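The Plate That Was Already Gone

How a frozen camera sent a dishwashing robot's arm into the table at Jaltov, and what the shop changed afterward

The noise was small enough that the operator at the next bench took it for a dropped mug. It came a little after 4 in the afternoon, in the long room that Jaltov rents over a tile warehouse in Enton. One of the company's two-armed washing stations had pushed its left gripper down onto the rim of a plate, kept pushing, and snapped the plate in two. Then it lifted, moved across to the drying side and opened its fingers over nothing, as though the job had been done.

No one was hurt. The operator assigned to the station had stepped back to refill a water jug and was out of reach of both arms. A piece of the plate landed on the floor on the side where she usually stands.

That last detail is why Jaltov treated the afternoon as a safety matter and shut down every station in the room until the cause was known. It took the company 8 working days. The answer had little to do with the arm, which did what it was told the whole time.

What the station does

Jaltov makes software for kitchens in hospitals and schools. Its customers don't own robots yet, for the most part. What the company sells them today is scheduling, and the robot work is a bet on what they might buy later. Dishes are a good test because they are slippery, come in many sizes and have to be turned over. A plate also has to be held firmly enough to scrub and gently enough to survive.

The stations in Enton are simple on purpose. There is a table, a couple of trays, a sponge, some plates, and an arm on each side. An operator guides the arms through the task many times, the recordings are used to train a model, and then the model tries it alone. Sauce or something like it is put on the plates so there is something to clean.

Each arm has a small camera near its gripper, and there is another camera higher up that takes in the table. The model looks at all of them together. In practice it leans heavily on the wrist cameras once a gripper gets close to something, as the view from above is often blocked by the arms themselves.

The run that went wrong was an ordinary one. The same model had finished 21 runs that week without breaking anything, and the staff had relaxed around it. They say so freely. The written rule was that an operator stays behind a floor line while the arms are live. The line was tape, and it had worn off in the spot where people walked the most.

Old pictures, played as new

The first theory was water. There is always water at a washing station, and the left wrist camera had been replaced in December after its connector corroded. The staff pulled the connector, found it a little damp, and for most of a day thought they were finished. Then someone plugged it back in and it worked fine, wet or not. They couldn't get it to fail by splashing it, either.

The second theory was the model itself. Maybe it had simply made a bad decision. Models do, and this one had been known to press hard on small dishes. But when the team replayed the inputs it had been given, the decision made sense. According to its left wrist camera, the gripper was still well above the table, the fingers were open, and the plate was farther down. So it went farther down.

The trouble was that those pictures were old. They had been taken earlier in the same run, and the plate had been somewhere else when they were.

The camera software keeps a store of recent frames, so that a short hiccup in the connection doesn't leave the model blind. The store holds 256 frames. The wrist camera runs at 16 frames a second, so a full store is 16 seconds of video. When the cable lost contact for a moment, the camera dropped out and reconnected, and the software did something its authors hadn't planned for. It started reading the store from the oldest frame and passed each one along stamped with the current time.

For those 16 seconds the left arm was working from the past. The camera above the table showed the truth, but by then the arm covered most of the plate, and the model had learned to trust the wrist.

A plain frozen image would have been caught. The station checks for that. If a camera sends the same picture twice in a row, the arms stop. These pictures were all different from one another and they moved smoothly, so the check passed them. The time check passed them too, because the times were new.

Why the cable let go

The momentary loss of contact turned out to be mechanical, and dull. The camera cable had been tied to the arm at one point too many. When the wrist rolled to its limit, the slack ran out and the plug was tugged sideways. On most runs the wrist never rolls that far. On this one the plate had been set down closer to the arm than usual, and reaching it needed the full turn.

The supplier of the arms, Huvo, ships them with a drawing that shows where the cable ties go. The drawing was in a drawer. The extra tie had been added by Jaltov's own staff to keep the cable out of the water, and it did keep the cable out of the water.

Huvo's guidance also recommends a force limit for work near people. Jaltov had one set, but it had been raised in the fall when scrubbing dried food kept tripping it. Nobody had written down the old value. At the lower setting the arm would have stopped before the plate broke, and this would have been a line in a log.

What a shared check looks like

Jaltov took its findings to Carré, a small firm that reviews machine safety for food plants. Carré's reviewers had seen the same pattern in other kinds of equipment: a buffer meant to smooth over a fault ends up hiding it. Their advice was short. Stamp the picture at the camera, where it is taken, and throw away anything late. Compare what the camera shows with what the joints report. If the arm has moved and the picture says it hasn't, stop.

The second of those took the longest to build. The software now predicts how the view from each wrist should shift as the arm moves, and measures whether it did. It is a crude comparison and it gives false alarms, mostly when the gripper passes over bare table and there is little for it to follow. The operators find this irritating. They have been told to leave it on.

The stations are running again, with plates going between the trays as before. 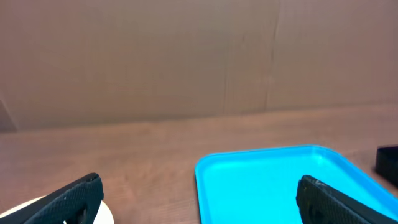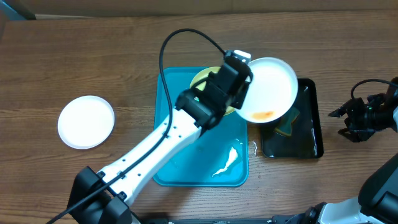 The blue tray on the work table, first from a wrist camera and then from a head camera.

Changes on the floor

The force limit is back down. Dried food now takes more passes, and the company has accepted the slower runs. Any change to the limit has to be logged with the old number and the new one, and the station won't start without the entry.

The extra cable ties are gone from every arm. Copies of the Huvo drawing are taped up at each station – laminated, since the first set got soaked.

The worn tape has been replaced by a low rail with a switch in it. Lean on the rail and both arms stop. Refilling the jug now means pausing the run, which adds a minute or so, and some operators have taken to filling two jugs at the start.

The faulty read-back code was nine lines long. It had been in use since the first station was set up, and Jaltov is still going through its older recordings to find out how many other runs it touched.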